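4.3 Trying a gripper against another: the two-arm handover

Do this section after 4.2 (finger zeroing). If you swapped fingers since then, go back and zero again. Zornier fingers and Kolev fingers do not share a zero.

You need both arms powered, both wrist cameras streaming, and one thin test strip. Start with strips. Blocks are too easy and hide a bad alignment.

1. Load profile 227 on the upper arm, profile 169 on the lower arm. Check the names on screen, not just the numbers.

2. Set speed to 17 percent on both. Leave it there for the whole section.

3. Open both grippers all the way. Wait for the controler to report OPEN twice, once per arm.

4. Put the strip in the upper gripper by hand, long end down. Close. Fingers out of the way first — yours.

5. Jog the lower arm up until the strip sits between the jaws. Watch the lower wrist view while you do it.

6. Close the lower gripper. Stop. Both grippers should now have hold of the strip, one above and one below.

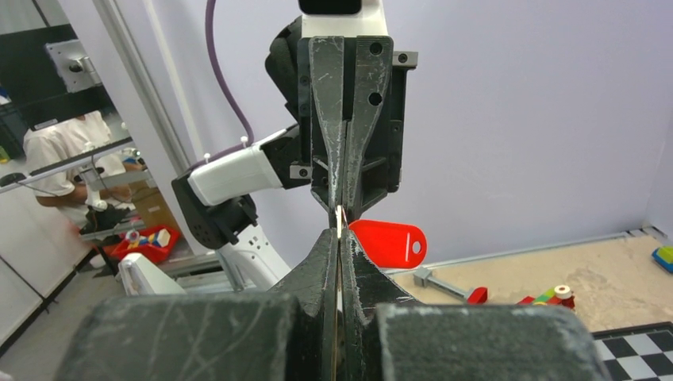 7. Hold for one full log cycle. Don't jog either arm during this. Any move here bends the strip and spoils the reading.

8. Open the upper gripper, back it off straight up, then lower the other arm to its park height.

9. Save the run. Repeat with the roles swapped, then with the next finger set.

CAUTION: Never use HOME ALL while both grippers are closed on the same part. The arms home one at a time and the first one will pull.

Note: long tapered fingers are good on strips, and they get into tight spots. Wide pads forgive more sideways error. Log both, even when the first result looks fine.

Note: scuffs on the pads are OK. Chips on the gripping face are not. Replace in pairs.

If the lower gripper misses
— Error 927: camera lost the strip. Check the exposure, then redo step 5.
— Closes but no contact reported: wrong profile, nearly always. See step 1.
— Strip twists on close: fingers not parallel. Back to 4.2.

Mellby controllers: the OPEN report comes late, so wait for teh second beep before step 4. Zernico users can skip that.

Steps checked by Boris Mladenović, log format by Kalliopi Kneževič. Last edit 31/12/2023. Section 4.4 covers blocks and round parts.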